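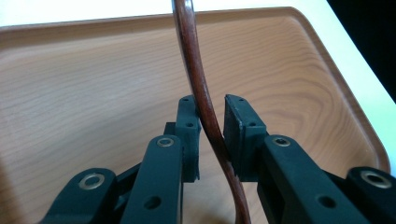 Foro de teatro > Cartelera > "La casa de Arkari" en la sala Vakus

citlali_x
Fui el jueves a ver "La casa de Arkari". Dos hermanas que no se hablan desde hace 23 años y tienen que vaciar el piso de la madre. La que hace de mayor, Fionnuala Conneely, está muy bien. El segundo acto se me hizo largo. ¿Alguien más la ha visto?

rira
Yo, el sábado. No estoy de acuerdo con lo del segundo acto, para mí es lo mejor. La escena de las cartas funciona porque va despacio. Lo que sobra es el vecino.

adamczyk9
El vecino sobra del todo. Entra, hace dos chistes y se va. En el texto original de Vesna Atanasov tiene un monólogo que explica por qué conocía a la madre, y aquí lo han cortado.

citlali_x
No sabía lo del corte. Entonces se entiende menos que lo hayan dejado.

sorcha_c
Pues a mí el vecino me hizo reír y lo agradecí. Dos horas de reproches sin un respiro no las aguanto. Lo que no me gustó fue la música entre escenas, muy alta. Estaba en la fila 8 y me perdí el principio de varias frases.

rira
En la fila 2 se oía todo. Puede que dependa del sitio.

adamczyk9
La acústica de la Vakus siempre ha sido mala de la mitad para atrás. En julio vi allí un monólogo y pasaba lo mismo, sin música ninguna.

sorcha_c
Puede ser, pero bajar el volumen no cuesta dinero.

citlali_x
¿Sabéis si la directora, Aisling Buckley, tiene algo más en cartel?

rira
Que yo sepa no. Esta sigue hasta final de mes, de jueves a domingo. El domingo empieza antes, mirad la hora en taquilla.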